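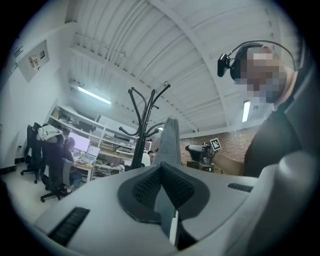 Figure 2. A man in a black headset and a dark gray T-shirt, with light gray equipment in the foreground.

3.2 Headsets and the willingness to be interrupted

The literature on open-plan offices has long treated the headset as a kind of door. A person wearing one is taken to be busy, and a person without one is taken to be available, in the sense that a bowl of candy is available. We wanted to know how well this door works, and whether the people on either side of it agree that it is closed.

The survey was run at two sites. Tirkesberg is a former textile mill with high ceilings and the acoustics of a swimming pool. Ridness is a newer building with carpet, a quiet policy, and a laminated copy of the quiet policy on every second pillar. Respondents kept a paper diary over 13 working days, noting each time a coworker spoke to them without being asked, and whether they were wearing a headset at that moment. Diaries kept for fewer than 100 minutes a day were dropped, as was one that had been used mainly for a grocery list. The final sample held 180 diaries.

Wearing a headset did reduce interruptions, though less than its wearers believed. In the exit questionnaire most respondents described their headset as a clear signal. The same respondents, asked what they did on seeing a headset on someone else, said they would wave. A wave was coded as an interruption under the scheme in Section 2, over the objections of several wavers.

The type of headset mattered in ways we had not planned for. Over-ear models were read as "working" and small earbuds as "probably a podcast." A headset with a visible microphone was given the most respect of all, on the theory that a customer might be listening. At Ridness, some respondents admitted to lowering the microphone when a particular manager came by, with no call in progress. We have called this the empty call, and it is common enough to be a nuisance for any study that relies on observation alone.

Length of interruption was harder to measure. Respondents were asked to write down start and end times, but the end times cluster on the half hour, which suggests either a very orderly office or some rounding. We therefore sorted interruptions into those shorter and longer than 30 seconds and did no finer analysis. Short ones were mostly questions about where something was. Long ones often began as short ones.

Noise levels, taken from the Totix meters already fixed to the ceilings, explained little of the difference between the sites. Following Vieira's scale for perceived privacy, we had expected the louder building to score worse. It scored slightly better - several respondents at Tirkesberg remarked that no one could hear them anyway. The full scale items are given in Appendix B, and the next section turns to doors of the ordinary kind.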